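Speaker notes – "The Cabinet by the Door"
By Genalyn Catacutan, 5/23/18
Last updated 5/23/18

OK, so I get 18 minutes and I'm spending all of them on one cabinet. Say hi to Kristine in the front row first!

Start with doors open. I love this one – a binder or a box on the shelf (let people guess), a blue board on top, and no bottom panel, so you look straight down at the carpet.
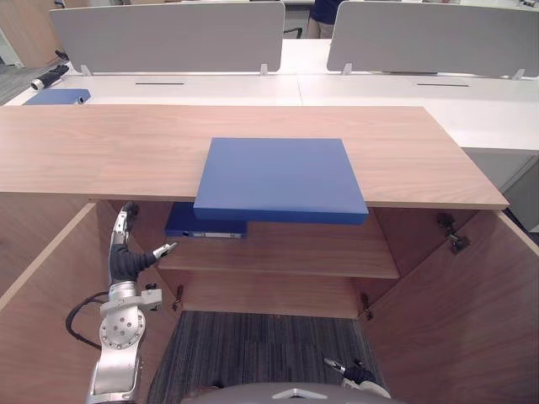
Photo: Stirnness

Ask the room: what would you put on the lowest level? Wait for it. Somebody always says "shoes." Then talk about the board. If it hangs out past the front, you'll bump it with your hip, so push it back or find it another home.

Next bit is the January cleanout at Uvville. Rogelio and I went through 30 binders and kept 8. Tell the story about the parking receipts, but keep it short this time.

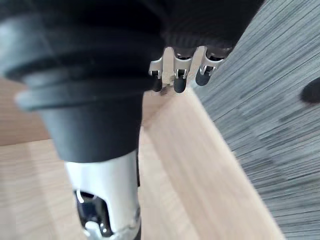 Then labels. Big letters, facing out, and please use words your coworkers use – "Taxes," "Keys," "Manuals." Hand out the sheets, take questions, thank Princess for the coffee.

212 shares | 8 comments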